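Office Practice and Records, Unit 2
Handout: Keeping a Shared Desk in Working Order
Prepared by Apinya Srithong. Revised 30 January 2024.

Scope

This handout covers small desk supplies held in a clear acrylic organizer: writing instruments and consumable cleaning products. Paper files and cables are treated in the next unit. Read it before the practical session in the Skiruvis room.

Terms

Station: one desk surface together with its organizer.
Home position: the compartment assigned to an item on the station card.
Loose item: any item on the desk surface that has a home position and is not in use.
Reset: the return of all loose items to their home positions at the end of a work period.

Choosing home positions

Assign compartments by the shape of the item first and by frequency of use second. Pens need a tall compartment with a back panel to lean on. Round tubs of cleaning gel can stand on their sides in a row with the lids facing out, so that the label is read without lifting the tub. Mixing the two in one compartment is not recommended. A pen that slides behind a tub is usually reported as missing and replaced from stock.

Red and blue pens are kept together. Ledger work on the Brarnix forms uses blue for entries and red for corrections, and a clerk reaching for one will often need the other within the same minute.
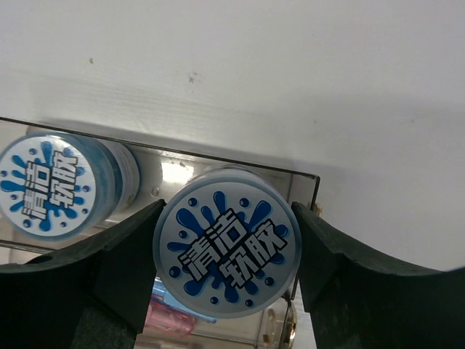
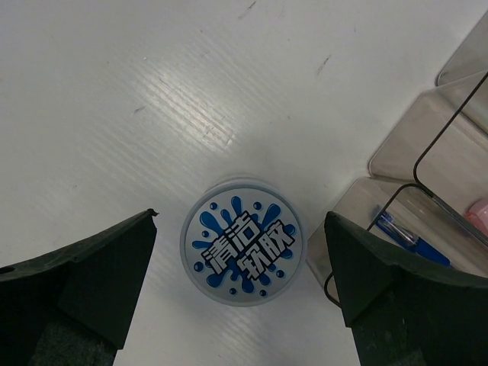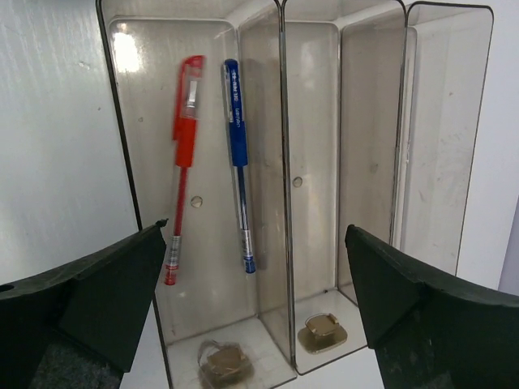
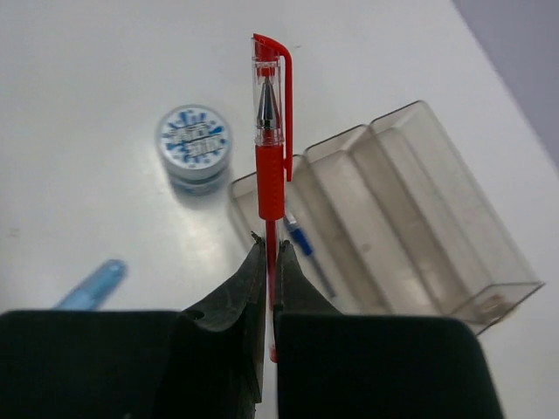 Reset procedure

1. Clear papers from the surface before touching the organizer.
2. Return gel tubs. Check that the lid is fully seated. Gel left open to the air stiffens and stops picking up dust.
3. Cap each pen and return it to the pen compartment. Retire any pen whose refill is used up.
4. Wipe the desk surface with a damp cloth, then a dry one. Use no alcohol on acrylic, as it can cause fine cracking at the edges.
5. Initial the station card.

A reset should take no more than 2 minutes. If it regularly takes longer, the home positions are wrong and should be reassigned.

Use of cleaning gel

Press the gel lightly onto the keyboard or into the seam, then lift it straight up. Do not knead it into gaps. Discard gel when its color has visibly darkened. It cannot be washed.

Stock

Supplies are issued from cabinet 28. Enter the item, quantity and station on the issue sheet. Questions about issue sheets go to Ilze Mägi, extension 968.

Before the next session

Draw a plan of your own station with each home position marked. Bring the plan and one completed station card.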